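Pirnolau Community Water Points – Survey and Maintenance Records

Release notes and data card

Version dated 07/01/2025

Summary

This release contains the survey and maintenance records of the Pirnolau rural water programme. It covers 468 water points in the four valleys served by the programme: hand pumps, protected springs, tapstands and open wells still in regular use. The records were gathered by local monitors and checked by the programme office before release. They are offered to partner charities, district planners and researchers who need a dependable picture of where people in the area fetch their water and how often the supply fails.

The release replaces all earlier versions. Users holding an older copy should delete it, as the numbering of the water points has changed and the two sets cannot safely be joined.

Contents

points.csv – one row for each water point, with its type, village, year of construction where known, and position.

visits.csv – one row for each monitoring visit, with the condition of the water point on the day and the name of the form used.

repairs.csv – one row for each repair reported to the office, with the part replaced and the source of the money spent.

households.csv – answers to the household questionnaire, with all names and house positions removed.

forms/ – the paper forms in English, as used by the monitors.

Every file is plain text, separated by commas, in UTF-8. The column point_id is common to the first three files. The household file is linked by village only.

How the records were gathered

Monitors were chosen by their own villages and trained over two days at the Brilter office. Each was given a set of points to visit on foot. At each visit the monitor worked the pump or opened the tap, timed the filling of a standard bucket, and asked those waiting whether the point had been out of use since the previous visit. Where there was no one to ask, the field was left blank, and blanks should not be read as "no".

The household questionnaire was put to 600 households. Sawsan Nseir drew up the sample from village lists, and half of the households, 300 in all, were visited a second time in the dry season. The second visit used a shorter form. Questions missing from that form are marked NA in the file.

Positions were taken with hand-held receivers and have been rounded before release. They are good enough for a district map and should not be used for siting new works. 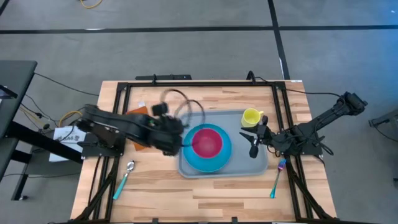 Wooden table with a turquoise-blue bowl and two black robotic arms.

Checking and correction

All paper forms were typed twice by different members of staff and the two versions compared. Differences were settled by going back to the form. Tala Chamoun led this work and keeps the list of corrections. Where a form could not be read, the value was removed and the column flag set to 1.

A small number of visits carry dates that fall before the water point was built. In most of these cases the year of construction is at fault, having been given from memory by older residents. Both values have been left as recorded.

Known limits

The Urov valley is thinly covered. The road was closed for much of the rainy season and monitors there made fewer visits than planned. Any comparison between Urov and the other valleys should take the number of visits into account.

Repairs paid for directly by families are under-reported. The office hears of a repair when a part is requested from the store at Peixoto or when a village fund is used. A rope or washer bought at market will usually not appear.

The records say nothing about water quality beyond the monitor's note on colour and smell. No laboratory results are included in this release. Users should not describe a water point as safe to drink from on the strength of these files.

The term "working" means that a bucket could be filled on the day of the visit. Some points recorded as working took a very long time to do so, and the column fill_seconds should be read alongside it.

Privacy and consent

Consent was asked for aloud, in the language of the household, and noted on the form. Families who declined have been left out entirely. The office holds the signed village agreements and will show them to partners on request.

Users must not attempt to identify any household. Villages with very few households have been grouped under the code V00 – please do not try to separate them by means of the points file.

Terms of use

The records may be used free of charge for charitable, educational and planning purposes. Commercial use requires written permission from the programme office. Published work should cite the release as follows:

Pirnolau Rural Water Programme, Survey and Maintenance Records, Brilter.

A copy of any report should be sent to the office so that it can be passed to the villages concerned. A short summary in plain language is especially welcome.

Changes in this release

Water points renumbered by valley.
Dry season household visits added.
Column fill_seconds added to visits.csv.
Duplicate entries for shared tapstands removed.
Spelling of village names brought into line with the district list.

Responsibility and contact

Mavis Ambrose is responsible for the programme as a whole and approves each release. Siamak Nazari maintains the files and answers questions about their layout. Errors of fact about a particular water point should be sent to Tarek Hijazi, quoting the point_id and, if possible, the date of the visit in question. Corrections accepted during January will be included in the next release.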